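Livberg household handling open day

The Livberg household handling open day is a yearly public demonstration of hand-held grippers and the robot training work built on them. It is held in Lurow each summer, in and around ordinary homes, and is known for letting visitors try the tools for themselves. The most recent one took place on 24th July and drew 468 people, the largest turnout so far. 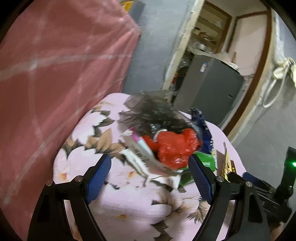
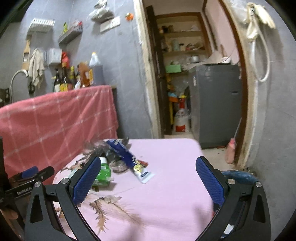 Hand-held grippers with blue finger pads at work among packets and wrappers, both on the same occasion.

Background

The open day grew out of a small evening talk given by Valentin Preda, who had been studying how people tidy up when they are not thinking about it. He brought a pair of grippers along, passed them round, and found that the audience wanted to keep going long after the talk should have ended. Leanne Lockwood, then working in Aasen, suggested turning the evening into a full day with several rooms open at once. The first open day had 40 visitors and one kettle.

Format

Visitors go round in groups of nine. Each group spends its first few minutes watching a demonstrator sort everyday clutter with a gripper in each hand, and then takes over. Soft packaging is the great favourite. A rigid box tells the fingers where it is, but a crumpled bag folds, slides and springs back, and it is a real pleasure to watch someone work out how to pinch a loose corner and lift the whole thing cleanly. Bottles lying on their sides come a close second – they roll at the slightest nudge.

Omid Talebi leads the afternoon session, in which recordings from earlier practice are played back at half speed. Small habits show up well this way: a pause before closing the fingers, a slight turn of the wrist, a second try from the other side. Children tend to spot these before the adults do.

Robot demonstration

The day ends with a robot arm attempting tasks learned from human recordings. At the July event it was given over 100 tries at picking up a folded packet and placing it in a tray. Bastian Wegener, who ran the session, left the failures in full view, and the crowd cheered the near misses as loudly as the successes. The arm was slow, sometimes very slow, but its recovery after a slip was one of the highlights of the day.

Related events

A shorter version is held in Tretiditz in September, run by Wai-kit Fu. It has no robot arm and gives the whole time to practice with the grippers, with separate tables for beginners and for people who have come before.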